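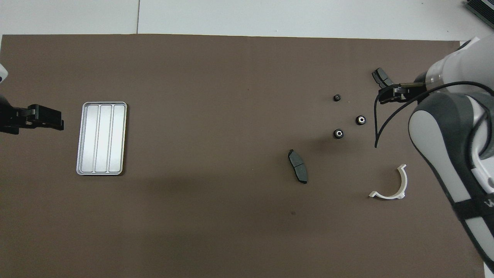

Minutes taken by the secretary of the Skavdale Shared Workshop
Posted 18 February 2026

Minutes of the monthly members' meeting, held in the front room. Eleven members were present and two sent apologies. The meeting opened at 6:40 in the evening, after the heating was turned up.

1. Minutes of the last meeting

The minutes were accepted with one correction. Under item 5 it was written that the drill press belongs to the workshop. It is on loan, and the owner asks that this is written correctly.

2. The sorting table

The main subject of the evening was the white table and how we sort small parts on it. It was agreed to continue with the brown paper. Several members said that small things roll less on paper and that the white top stays cleaner. One member does not like the dark color, because dark parts are difficult to see on it. He gave the black bushings as the example: from the side you see only the silver centers. Another member answered that on the bare white top the silver tray shines too much in the evening, and that she prefers the paper for her eyes.

It was proposed to try a lighter paper. We still have most of a roll of the dark one, so the lighter paper will be bought only when this roll is finished.

The paper shall be one large sheet and not small pieces put together. It does not need to reach the far edge of the table. Please do not tape it over the seam in the top, as the tape leaves glue there and it was a long work to remove it in July.

3. The three-channel tray

The metal tray with three long channels stays on the left side of the table, with the channels pointing away from the person who is working. There was a discussion if each channel should have a fixed use. Decided: left channel for bushings, middle channel for washers, right channel for anything that must be checked again. A member asked for labels. The meeting was against labels on the tray itself, but a card on the wall is allowed.

The tray must be empty when a new batch starts. Last month two kinds of bushing were mixed and the whole batch was sorted a second time.

We ask also that parts are put out on the paper in small groups, a few at a time, and not poured from the bag.

4. Bushings for the Plema order

Plema has ordered 2,352 bushings, sorted and packed in bags. Until now 900 are finished. The members who work on Tuesdays think the rest can be ready in five weeks if the table is free two evenings each week. The meeting agreed to reserve Tuesday and Thursday evenings for this.

From the finished bags, 201 pieces were put aside with scratches on the outer side. It is not clear if Plema accepts them. The secretary will write to Plema and ask before anyone throws them away.

5. Supplies

Predeo has raised the price of the small bags. We have a stock of more than 3,000, so there is no hurry. A member will ask for a price from Tạ, the packing shop near the station, and bring it to the next meeting. If the difference is small we stay with Predeo, who deliver to the door.

The meeting approved the buying of a second tray, the same type as the first, if it can be found with the same raised rim. The cheaper one in the catalog has a flat edge and parts slide out of it.

6. Order in the room

Cables should not lie on the floor between the table and the door. On the paper, please look where a cable is lying before you put parts down next to it.

The broom is again missing. Whoever has borrowed it is asked to bring it back, no questions will be made.

It was also reported that the window at the back does not close fully. Two members will look at the hinge on Saturday and bring their own tools.

7. Other matters

A visitor asked by letter if the workshop takes new members this spring. The answer is yes, but we have only three free lockers.

The question of the coffee money was moved to the next meeting, as it was already late.

The meeting closed at 8:15. Next meeting is in four weeks, same room and same hour. Points for the agenda should be given to the secretary one week before.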